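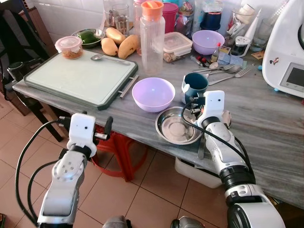 Mug

A mug is a drinking cup with straight or slightly curved sides, used mostly for hot drinks such as coffee, tea, cocoa and soup. It usually has a handle and is used without a saucer. A mug holds more than a teacup and has thicker walls, which slow the loss of heat and make the vessel harder to break.

Word

The word was in use in English by the 1500s, at first for a pot or jug. Its origin is uncertain, though related words are found in the Scandinavian languages and in Low German. The use of "mug" to mean a face is often traced to drinking vessels of the 1700s that were molded in the shape of heads.

History

Drinking vessels of bone, wood and clay are known from prehistoric sites. Early clay cups were shaped by hand. The potter's wheel, in use in parts of the Near East before 3000 BC, allowed thinner and more even walls. Wooden mugs were common in many regions but seldom survive in the ground. Pewter and silver were used in Europe for beer and cider, and lead in some of the cheaper metal wares was a source of poisoning.

Porcelain mugs reached Europe through trade with China and were costly until European factories learned to make the material in the 1700s. Enameled steel mugs came into wide use in the 1800s, mainly among soldiers, travelers and farm workers.

Materials and manufacture

Most household mugs are stoneware, earthenware or porcelain. Stoneware is fired at a higher temperature than earthenware and absorbs very little water even where it is not glazed. Earthenware is lighter in firing cost but chips more easily, and a chip in the glaze lets water into the body.

Factory mugs are formed by pressing clay against a plaster mold or by pouring liquid clay, called slip, into one. Handles are often cast separately and joined with slip before the first firing. At smaller potteries the handle may be pulled by hand from a roll of clay. The Dastcombe pattern, a plain shape with a low handle, was made by this method at the Aklow works, where the standard kiln load was 20 dozen.

Glaze and color

Glaze is a thin layer of glass fused to the clay. It seals the surface and carries the color. Many mugs are glazed in two colors, one inside and one outside. A dark interior hides tea and coffee stains, while a pale one shows the strength of the drink.
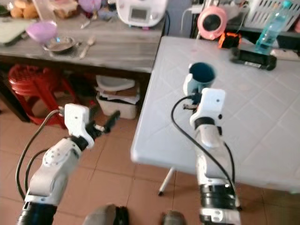
A mug with a white exterior and a dark teal interior.

Care

Glazed mugs can normally be washed by machine. Metallic trim wears off with repeated washing and may spark in a microwave oven. Brown stains from tea are removed with baking soda and a damp cloth. Fine cracks in the glaze, known as crazing, can hold moisture and stains.

See also

Beaker
Stein
Tankard
Teacup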